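4.2 Alarm fatigue at the front desk

Anyone who has worked a night shift beside a motion sensor knows that it will report a moth with the same conviction as a burglar. We wanted to know how long a reasonable person goes on believing it.
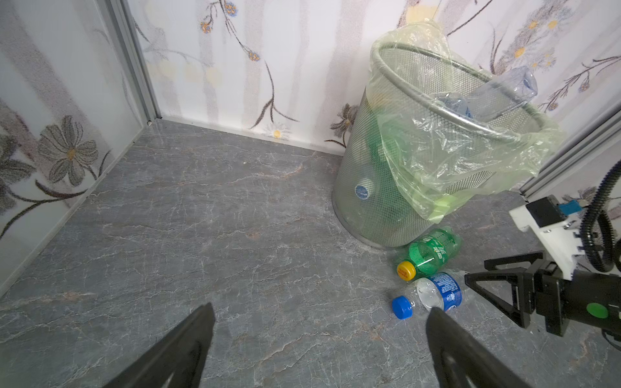
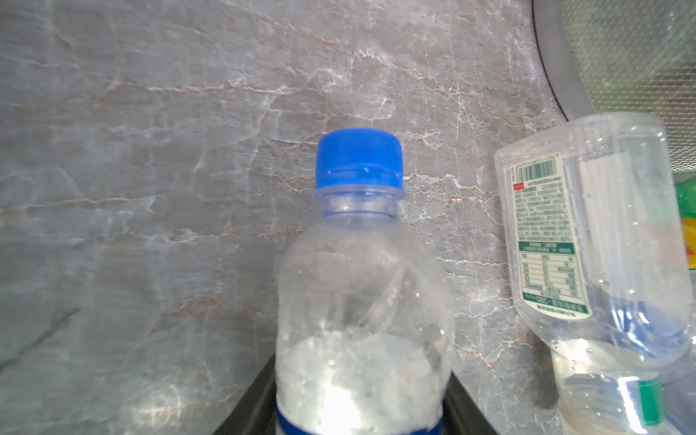
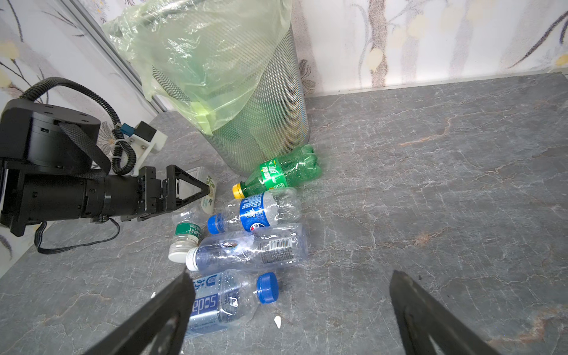 Figure 4. Floor-level views from one site: (a) corner with bottles; (b) bottle cap, close; (c) wastebasket and bottles.

The Kurnbridge offices logged 1,211 alerts in June, all routed to a single desk. Guards were asked to mark each one as checked, ignored or "other," a category that soon filled up with remarks we can't print. For the first 8 nights nearly every alert got a walk down the hall. After that, the walks grew shorter, and the chair saw more use.

Quintanilla and Karagiannis found much the same pattern at Wragg, where managers answered it by making the alarm louder. We tried the opposite. The Gonus panel was set to hold back repeat alerts from the same door for 2 minutes – a change that took less time than the meeting held to approve it. Guards went back to checking most of what reached them, and the remarks became milder. Whether this would hold through a winter, when the doors rattle more, we can't say from one month of logs.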